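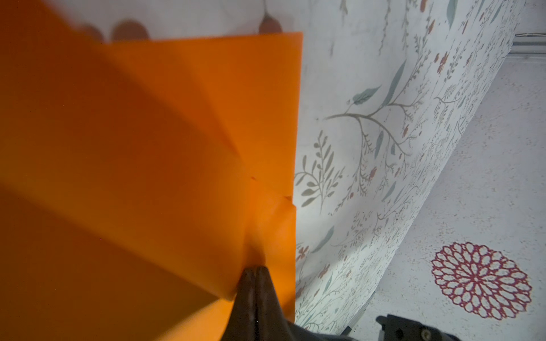 Workshop > Notebook > Chores

Filed under: two-arm jobs, folding, grumbles

Back on paper folding, after I swore in February that I was done with it. The question on the whiteboard is still whether a machine can take over any of the dull household jobs yet, and folding is the one people always bring up first (usually while pointing at their own ironing pile). Cloth is horrible, so we're working up to it with single sheets. One crease, corner over, press it down. My niece could do it at three!

What makes it hard is how little the paper helps you. A mug stays a mug when you grab it. A sheet bends away from the fingers, springs back, slides about on the mat, and the bit you want to hold is thinner than any gap the gripper likes to close on. Get the pinch a touch low and you scoop up air, a touch deep and you shove the whole thing along.

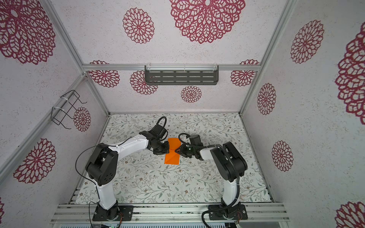
PRERNIMER WORKSHOP, June 2021

Both arms on the one sheet, orange, with the diagonal crease in it and the left gripper down on the upper-right corner area. The right one is hovering just off the paper's edge. I like this split of the work – one arm pins, the other stays close and ready – as it's how I do it myself at the kitchen table with wrapping paper.

Numbers for my own benefit: 23 tries on the Petkov settings, 3 I'd have been happy to hand to somebody. The Zurnley settings are slower and kinder to the paper, but I only got 2 goes in before lunch, so I'm not claiming anything. We have 400 sheets in the cupboard and I mean to get through them.

Things to sort:
– Zodex want to know about tea towels. Told them to ask again when we can do a square of paper without swearing.
– Try a softer press along the crease, the hard one drags.
– Flowery mat: does the pattern bother the vision side? I keep meaning to swap in a plain one and compare.

So can it do chores? Not mine, not yet. I'd trust it with a letter if I wasn't in a hurry for the post. A fitted sheet, no chance (I can't fold one either, to be fair).

Next go is smaller paper, same crease, Zurnley settings all the way through.

Recent entries
Why the sock drawer beat us
Gripper pads, old and new
Wiping a table, second attempt
Stacking bowls without the clatter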